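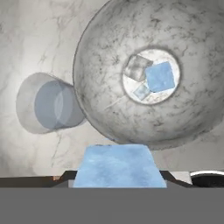 Blue block, gripper, and one very large marble ball.

I have spent most of June so far teaching a simulated arm to pick up a blue block, which my nephew mastered before he could say "block." The method is simple. I steer the arm by remote control, the software records what I do, and later a model tries to do likewise. It learns my dithering too.

My first 9 demos went in the trash. In seven of them I stopped halfway to wonder which way was left, and Natália Hájek, who looks after the training runs at Mekville, says the model will happily learn to stop and wonder as well. She wants smooth, boring and all alike. I gave her boring.

The wrist view is the part I can't get used to. You drive with your nose against the block and the rest of the room looming over it like furniture when you've dropped a contact lens. I keep leaning in my chair to see around the ball. Leaning does nothing.

We have 544 demos on the list, split among three of us. Jarmila Gajdoš is ahead and has stopped mentioning it, so now I check the tally myself. Back to it after lunch, with the sensitivity turned down.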